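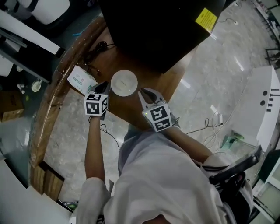 What gets the rough, dull patches out of the edge band on the curved wood tabletop?

Wipe it down, let it dry fully, then a light coat of clear furniture wax worked in along the grain. Two thin coats beat one thick one. Scratches will still show up close, they just stop catching on sleeves.

Home | Tickets | My Queue | Furniture | Log out

Ticket 841 - table edge, worn / scratched
Opened by: Marisol Arellano
Assigned: Wael Abou Zeid
Status: open

Wed 9:40 - Edge scratched, finish gone pale on the band. Top itself fine, grain still looks good. Asking for a fix not a new table pls.

10:15 (Wael) - Checked old ticket 472, same complaint on the Brasby table. They used Plumon wax there. Have half a tin left.

11:05 - Tried a test spot on the underside first. No darkening. OK to go ahead.

1:30 - Clear the top before waxing. Tissue box, dish, cable, all of it. Last time wax got on the tisue box and the bottom stuck to the wood.

1:50 (Marisol) - how long till we can use it??

1:55 (Wael) - 6 hrs after second coat. Leave overnight if you can. No wet dishes on it till then.

4:20 - First coat on. Second one tomorow am. Need a new tin, asked Marwat for a price. Leaving open.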